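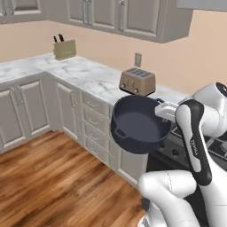 Splitting the budget between arm and gripper for a kitchen cell

countersunk_61 wrote:
We have 4000 set aside for the hand end of a single-arm kitchen setup and I need a purchase list in by the end of the month. The arm itself is already approved. What's left is the gripper, spare fingers, a wrist camera, and whatever I need to put in front of it to practice on. I've been running the tasks in simulation first so I'm not buying blind. The pot lift is the one that worries me. The gripper has the navy pot by the rim, right next to the small loop handle, and the pot is tilted slightly instead of level. Fine for an empty pot. I don't know what I'd have to spend to trust that grip with soup in it. Quotes so far are from Hviid (two-finger, parallel) and Zusness (same idea, wider opening, costs more). Anyone bought either one?

mdelray wrote:
We have the Hviid at work. It has been fine. Fingers wear faster than they tell you, so put at least two spare sets on the order now. Adding them later means a second shipping charge and a second signature, and in our case the signature took longer than the shipping.

Han-gyeol Shim wrote:
I would hold off on the gripper. Buy the cookware first, it costs next to nothing. Go to a thrift store and get a few pots with different rims and handles. Our sim pot had a rim that was thicker than anything we could find in a store, and the grasp that worked on screen slid on the real thing. We ended up needing different finger pads and would have ordered the wrong ones.

What payload did you budget for? A pot of that size, filled, held at one side, puts a lot of twist on the wrist. The weight on the spec sheet is for something held close in and centered.

countersunk_61 wrote:
Payload was worked out on the empty pot plus the gripper. I see where this is going.

Han-gyeol Shim wrote:
Then redo it with water before you send anything in. Do it on paper, it takes ten minutes.

tabletop_ron wrote:
I'm going to disagree with most of this. One arm should not be moving full pots at all. Either budget for a second arm or drop the task. People keep trying to fix it with a better gripper and it's the wrong line on the spreadsheet. We spent 24 weeks on single-arm pot handling at Brumness and what we have at the end of it is a robot that can put an empty pot on a stove.

mdelray wrote:
An empty pot on a stove might be all he needs though. Plenty of kitchen work is moving empty things. A second arm doubles the cost and then you have to keep two of them from hitting each other.

tabletop_ron wrote:
Sure, if that's the spec. He said soup.

countersunk_61 wrote:
I did say soup. The written spec says "cookware," no contents. I'll ask if it can stay that way for the first year.

Next question is clearance. In the sim there's a toaster right behind where the pot comes up, and I'd like the real counter to be about as crowded. Does anyone budget for breaking things? I have no line for that.

pell_grove wrote:
Yes. We call it consumables so it doesn't get argued over. Ours is 39 a week and covers dishes, finger pads, tape and the odd small appliance. Buy the toaster used and don't plug it in.

Also, don't pay for a stone countertop just to match the render. Ours was laminate over particle board, on a frame with casters, and we've replaced the top once. The Cleltcombe people sell a ready-made kitchen bench but you can build one for a lot less.

Han-gyeol Shim wrote:
Agree on the bench. I'd keep the height and the depth the same as your sim and let the rest go. Upper cabinets matter too if the arm will be lifting under them — even a plain box hung at the right height will do.

countersunk_61 wrote:
OK. Revised order: used pots and a toaster first, payload numbers redone with water, Hviid quote with two spare finger sets, Zusness kept as the backup if the rims turn out too wide. Second arm goes on the wish list for October when the next round opens. Wrist camera I'll ask about in another thread.

tabletop_ron wrote:
Put the second arm at the top of the wish list.

Comments (3)

kv_bench: Is the Zusness opening measured with the pads on or off? Their sheet doesn't say.

mdelray: Off, when I asked them. Take the pads away from it.

greta.o: Good thread, I copied the consumables idea into our request.

Last updated 18th July

Contact the moderators | Copyright the forum and its posters | Back to top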